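# Prydderch Street Neighborhood Association -- Minutes

Regular meeting, Jan 11, 2024, 7:00 p.m., Fonda Hall, lower room
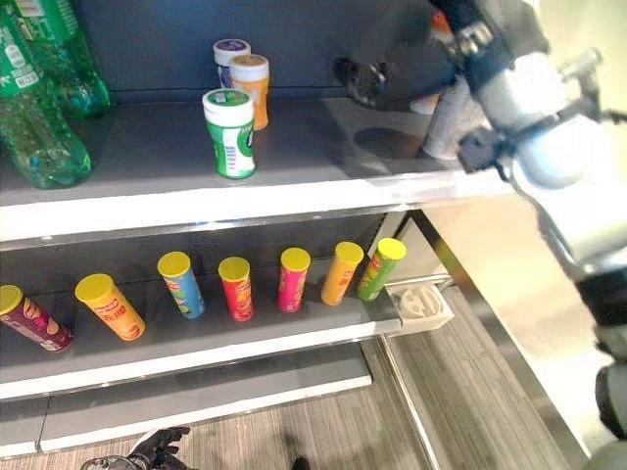
Chair: Xuân Khổng. Minutes taken by the secretary. Attendance sheet is filed with the paper copy. Quorum was met.

**1. Minutes of the last meeting**

Approved with one correction. Under "Trees," the street should read Feter Lane, not Feter Court. There is no Feter Court.

**2. Parking on Feter Lane**

The chair read the city's reply to our October letter. The city will not convert the east side to permit parking this year. It will repaint the curb at the hydrant and at the alley mouth when the weather allows, and it asked for a list of other faded curbs so the crew can do them on the same trip.

Several residents said the reply did not answer the question about delivery trucks double-parking between 4 and 6 p.m. The chair agreed and will write back. One resident asked that the second letter be shorter than the first. A resident from the corner building said the trucks are mostly there for the ground floor tenants and suggested talking to them before writing to the city again. There was some support for doing both.

Motion to send a second letter and to speak with the ground floor tenants. Seconded. Passed, 22 in favor, 2 against.

**3. Storm drain at Zirnavel Avenue**

The drain backed up again during the heavy rain before the holidays. Water reached the second step at the duplex and got into one basement. The owner has pictures and has filed a claim.

Public Works came out and cleared leaves from the grate, but did not look at the pipe. The chair has a service number and will ask for a camera inspection. Residents on the low side were asked to report every backup separately, even if a neighbor has already called, as the city ranks the work by number of calls.

Discussion of whether the association should buy its own rakes and a grate hook. Left open. A resident offered to lend a hook for the rest of the winter and it will hang on the fence by the alley.

**4. Money**

The balance was read and accepted. Dues notices went out late this year, so the late fee is waived through the end of March.

The association received one gift of $1000 toward the playground fence. The donor asked not to be named in the minutes. A thank-you note will go out this week.

Question from the floor: can the gift be used for the gate as well as the fence? The chair's understanding is yes, as the gate is part of the same bid, but she will confirm in writing before anything is signed.

**5. Playground fence**

Two bids in hand, a third promised. The lower bid does not include hauling away the old chain link. The higher one does, and also resets the posts on the north side, which lean. Members asked for both to be put on the same basis before a vote.

There was a long discussion of height. Four feet is allowed without a permit. Some parents want five because of the ball court. The permit takes 8 weeks, so a five-foot fence would not be up by spring. No vote taken. Tabled to the March meeting, with the third bid to be circulated by email before then.

**6. Snow**

Reminder that sidewalks must be cleared within a day after snow stops. The sign-up list for helping neighbors who can't shovel is on the board by the door -- it needs more names for the upper end of Zirnavel Avenue, where there are none at present. Salt is in the bin behind the hall. Please close the lid.

**7. Other business**

- The streetlight outside the laundromat is still out. Reported twice. The chair will add it to her letter.
- Complaint about leaf blowers before 8 on Sundays. The city rule was read aloud. No action.
- Request to move these meetings half an hour earlier. A show of hands was evenly split, so the time stays as it is.
- A gray glove and a set of house keys were left at the last meeting. The hall office has them.

**Action items**

- Xuân Khổng: second parking letter, including the streetlight; camera inspection request; written answer on the gate.
- Secretary: list of faded curbs to the city; thank-you note; circulate the third bid.

Next meeting in March, same room. The date will be posted when the hall confirms.

Adjourned 8:40 p.m.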